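Todex公布Esine布草中心双臂折叠设备采购计划 预算总额203万欧元

发布日期：2018年9月4日　　来源：Todex采购与设备管理部

Todex近日完成Esine布草中心双臂折叠设备采购计划的内部审批，项目预算核定为203万欧元，计划购置双臂工作站9套，用于毛巾及中小件织物的摊平、折叠和码放。采购工作分两批实施，首批设备的技术条件已编制完毕，将于近期向入围供应商发出正式询价文件。

Esine布草中心承担周边酒店、疗养机构和体育场馆的织物洗涤与整理业务。中心现有洗涤、脱水和烘干设备自动化程度较高，大件床单、被套的熨平折叠亦由专用机组完成，毛巾、浴巾和工作服的后段整理则长期依靠人工。上述品类规格多、批次小，原有机组换型调整时间较长，旺季期间整理工位常成为全线产能的限制环节。中心在上一年度的设备更新建议中已提出增加柔性折叠能力，相关内容此次正式列入年度投资计划。

为核实设备能力和使用条件，采购与设备管理部会同生产技术部在Lapiņa试验场地开展了现场考察。试验场地内布置有多组白色机械臂和操作台，人员在各台位之间同时作业。考察所见工作站采用双臂布局，末端安装黑色两指夹爪，部分夹爪的指端配有绿色垫片，部分配有白色指垫。现场使用的织物以浅蓝色毛巾为主，叠放在浅棕色台面上，旁侧工作台备有灰色周转筐。
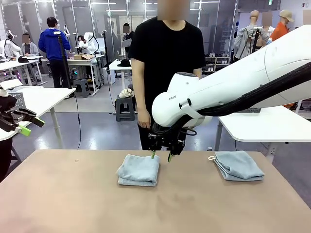
一、采购范围与预算构成

根据核定方案，预算分为设备本体、安装调试、场地改造、人员培训和备件储备五个部分。设备本体包括双臂机械臂、末端夹爪、控制柜、工作台及视觉系统；安装调试包括运输、就位、标定、与中心生产管理系统的接口联调；场地改造包括供电回路扩容、网络布线、地面找平和照明调整。

预算编制过程中，双方部门对场地改造费用作了单独测算。Esine布草中心整理车间建成较早，现有配电箱余量不足，部分工位地面存在坡度，须在设备进场前处理。上述费用原拟由中心年度维修经费列支，经审议后统一并入本项目，以便按同一进度管理和结算。

备件储备单列一项。考察组认为，夹爪指端垫片直接接触织物，属于易耗部件，更换频次与织物种类、湿度和含绒量有关。询价文件要求供应商分别报出各类垫片的单价、供货周期和建议储备量，并注明不同材质垫片之间能否互换。线缆、夹爪连杆和腕部组件也应列入备件清单，单独报价，不得以“整机打包”方式合并。

软件授权费用按全周期口径计入。供应商须说明授权方式、续费标准以及停止续费后设备的可用功能，报价有效期内不得变更。中心自行采集的作业数据归Todex所有，供应商如需用于产品改进，应另行签订协议。

二、技术条件的主要内容

询价文件对工作站提出的基本要求，是能够在同一台面上完成织物的夹取、摊平、对折和码放，并在更换品类时由当班操作人员自行完成切换，无需供应商派员到场。适用织物包括面巾、浴巾、地巾和短袖工作服，其中工作服折叠列为第二批设备的考核项目，首批设备不作强制要求。

在夹持性能方面，文件要求夹爪能够夹取单层毛巾边缘，并在折叠完成后夹持多层织物移位而不散开。毛圈织物容易勾挂，指端垫片的表面纹理和硬度应与之适配。供应商须随标书提交垫片样件，由中心以在用毛巾进行试夹，试夹后检查织物表面有无抽丝和压痕。

在折叠质量方面，考核以边缘对齐程度、折痕位置和成品外形为准，具体公差由生产技术部按品类列表给出。带有吊环的毛巾须单独测试，吊环朝向应符合客户合同约定。考察组建议将吊环朝向作为独立检验项，原因在于部分疗养机构客户对此有明确要求，过去曾因朝向不一致产生返工。

在安全方面，文件要求每套工作站至少在操作人员可及的位置设置急停按钮，按钮颜色、标识和安装高度符合现行规范，并与整线急停回路联动。急停线缆应妥善固定，不得占用通道地面。工作站四周的人员通行宽度、手工补料位置和机械臂最大伸展范围，须在布置图上分别标出。 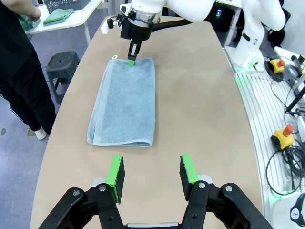

文件同时对连续运行能力作出规定。每套工作站在验收阶段须完成168小时连续运行考核，期间允许按计划更换垫片和进行日常清洁，其他停机时间均计入故障时间。考核使用中心实际生产的织物，由当班人员供料，供应商技术人员可在现场观察，未经许可不得介入操作。考核未通过的，供应商应在整改后重新进行全程考核，所需费用自行承担。

视觉系统的适应性也列入考核。整理车间不同时段自然光变化较大，白色和浅色织物在部分光照条件下边缘不易识别。供应商应在标书中说明相机安装位置、补光方式和标定周期，并提交浅色织物在不同照度下的识别记录。腕部安装相机的，应注明镜头清洁方式以及绒絮环境下的防护措施。

三、供应商情况

本次询价面向已通过资格预审的供应商。Zostier为入围单位之一，其提交的方案采用双臂固定式工作站，控制柜置于台架下方，可按车间现有工位间距布置。其余入围单位的方案将在标书递交后统一评审，评审期间Todex不对外披露报价及技术细节。

评审采用综合评分办法，价格、技术、售后服务和交付进度分别计分。考虑到设备使用周期较长，售后服务权重较以往同类项目有所提高。供应商须承诺在Esine所在地区设有常驻或合作服务网点，并说明夜班时段的响应方式。远程诊断可作为辅助手段，不能替代现场服务。

设备款项按合同签订、到货、验收合格和质保期满四个节点支付，质保金在质保期满且无未决问题后结清。质保期自验收合格之日起计算，供应商可在标书中提出延长方案，延长部分最多12个月，费用应单独列明。提前交付不另行奖励，逾期交付按合同约定扣减。

四、工位布置与人员安排

按照初步布置方案，双臂工作站沿整理车间南侧成列布置，台面高度与现有手工整理台保持一致，便于操作人员在相邻台面之间传递织物。待折织物由周转筐送至工作站侧面，成品码放后由人员取走装车。首批设备投用后，手工整理台予以保留，用于特殊规格织物、污损复检和设备检修期间的替代作业。

考察组在布置方案中特别注明周转筐和工作台的相对位置。织物从筐中取出时多呈堆叠或缠绕状态，首批设备仍以人工供料为主，操作人员将织物逐件置于台面后由机械臂作业。从筐内自动取料的功能拟在第二批设备中评估，相关费用未列入首批预算。

线缆敷设列为布置图审查的重点内容。车间地面人员和推车往来频繁，动力线、信号线应走线槽或架空桥架，临时线缆不得跨越主通道。踏步凳、备件箱等辅助物品应设定固定存放位置，并在地面划线标识。生产技术部将在设备进场前对上述要求逐项核对，未达到要求的工位暂不通电。
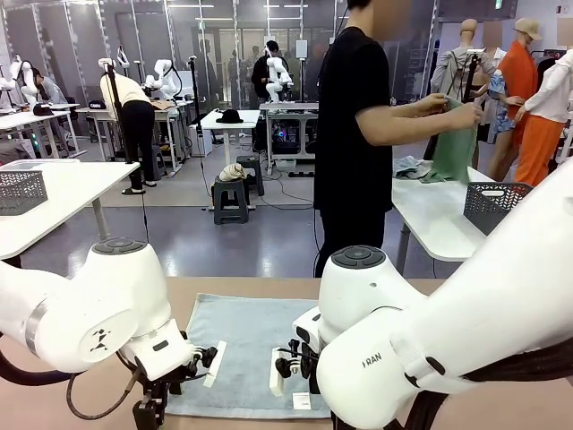
人员方面，项目实施期间中心整理班组编制保持不变。现有操作人员将分批接受设备操作、换型和日常点检培训，培训教材由供应商提供，经中心审定后使用。完成培训并通过考核的人员取得中心内部上岗资格，方可单独操作工作站。设备维修人员另行安排培训，内容包括夹爪拆装、垫片更换、线缆检查和基本故障处理。

培训场地初步定于Lapiņa试验场地，首批人员赴场地实习期间的交通、住宿费用由项目培训经费列支，执行Todex现行差旅标准。设备到货后，后续培训转至Esine布草中心就地进行。

五、后续进度

首批设备询价文件发出后，供应商可在规定期限内提交书面澄清问题，答复内容将同时发送所有入围单位。标书评审结束后，由采购与设备管理部提出授标建议，报投资审议会批准后签订合同。按照现行计划，首批工作站于明年2月运抵Esine布草中心，场地改造须在此之前完成并通过内部验收。

第二批设备的采购数量和配置，将依据首批设备的考核记录、垫片消耗情况以及客户反馈确定，可在核定总额内作适当调整，不得突破预算上限。如首批考核结果与预期存在较大偏差，第二批采购暂缓执行，相关预算转入下一年度重新申报。

项目实施期间，Esine布草中心的正常收发业务不受影响。涉及临时调整收发时间的，中心将提前以书面形式通知有关客户。供应商就本次询价提出的问题，请以书面方式递交至Todex采购与设备管理部，并在函件首页注明项目名称“Esine布草中心双臂折叠设备采购”。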